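Subject: Re: Wording for the Carkthorpe table plan and menus
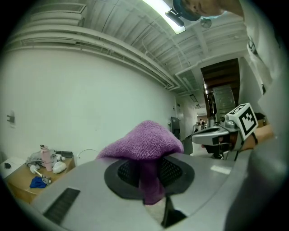
**Kumaresan Fernandes**
Stationery and print, Zeretti Weddings

03/01/2022

Dear all, and a happy new year to those I haven't already pestered by telephone,

Cathal wrote just before the break:

> Hello everyone. I've had the Carkthorpe couple on to me again about the stationery for the day. They want a table plan, menus and place cards, all matching the invitations, and they'd like to see something by the end of the month. Two questions. First, do we do one big board for the table plan or a card for each table? Second, they have a fair few guests who don't eat meat, and some who are having the children's meal, and the kitchen wants to be able to tell who's who without asking. Is there a tidy way of doing that on the place cards? The numbers I have are 114 for the meal and up to 200 for the evening. I'm happy to be guided.
>
> Cathal Foley

Thank you for setting it all out so clearly, Cathal. I've had a good think about it over the holiday (mostly while peeling sprouts, I must admit) and I'm going to answer at some length, so do put the kettle on.

On the table plan, I would go for separate cards, one for each table, hung or clipped on to a larger backing. I know a single printed board looks very smart, and the Poojary wedding had a beautiful one, but do you remember the week before it? Two cousins dropped out, an uncle brought a new girlfriend, and the whole thing had to be printed again at a size our own printer can't manage. With separate cards you simply reprint the one table that has changed and swap it over. It also lets the couple shuffle the tables about on their dining room floor, and I find that couples rather enjoy that part, or at least one of them does.

If they have their hearts set on a board, I won't stand in the way! All I'd ask is that we don't send it off until the final numbers are in and signed for.

A word on the order of names, as it comes up every time. Some families like everybody listed by table, others like one long alphabetical list with the table number beside each name. For a small party by table is much friendlier, because you see at a glance who you'll be sitting with. For 114 I'm honestly torn. People do bunch up in front of a plan, glass in hand, reading every table from the top until they find themselves, and the coordinator ends up shooing them in to dinner. Alphabetical gets them through a good deal faster. My own leaning is alphabetical by surname, with the table names in the invitation's green so they stand out, but I'd like the bride and groom to see both before they choose.

Now the place cards. Please let's not print "vegetarian" or "child" across the front of them. I've seen it done and it makes a pretty table look like a canteen. What has worked nicely for us is a small printed sprig in the corner, with a different colour for each menu. Green leaf for the vegetarian meal, gold for the children's, and no sprig at all for everyone else. The kitchen gets a key on a sheet of plain paper, and most guests take it for decoration. Allergies are a different matter and I wouldn't trust those to a leaf – those should go to the kitchen in writing, by name and by table, and somebody should talk it through with the chef in person as well.

For the menus themselves, I'd suggest one between two, laid flat on the napkin or stood up between the glasses. One each is lovely but it does add up, and many of them are left behind on the night. The wording they've sent is charming, though a touch long for the card. Could you ask them gently whether every vegetable needs its farm? I can fit three courses, coffee and a short line of thanks at the foot, in the same lettering as the invitation, without it feeling squashed. Any more and I'd have to drop the size of the type, and there are grandparents to think of.

On costs, the whole set as I've described it comes to 279 pounds, and that covers the table cards, the menus, the place cards and one round of changes. I've allowed for 40 spare blank place cards in the same stock, which sounds a lot until you've watched someone spill claret over the box the night before. The backing for the plan is extra if they want to hire ours, and free if they have an old mirror or a window frame of their own.

Before anyone asks, the card is the same Jokex ivory as the invitations. I have enough of it on the shelf for everything here, but perhaps not enough to do it all twice, so I'd be grateful if spellings could be checked by a member of the family and not just by us. Double-barrelled names, accents, whether it's Auntie Pat or Patricia – all those things that matter terribly to the person sitting behind the card. A typed list is best. I did one last year from a photograph of a handwritten list and there was a poor gentleman called Alan who spent the evening as Alma. He was very sweet about it.

As for the evening guests, they don't need anything at the table, of course, but a small sign by the door with the running times does help. Buffet, cutting of the cake, first dance, last orders, carriages. I can do that to match for very little, so do mention it to them.

So what I'd like from you, Cathal, when you have a moment:

- the guest list, typed, with meal choices beside each name
- table names or numbers (they did mention naming them after walks they've done, and I'd love that)
- the final menu wording, trimmed if they can bear it
- a yes or no on hiring the backing

If I can have those by the middle of the month I'll get proofs out to them before the end of it, and that leaves all of February for changes. Anyone else on the list who has done an alphabetical plan for this sort of number, I'd be so pleased to hear how you set it out, particularly whether you used two columns or three.

With warm wishes to you all,

Kumaresan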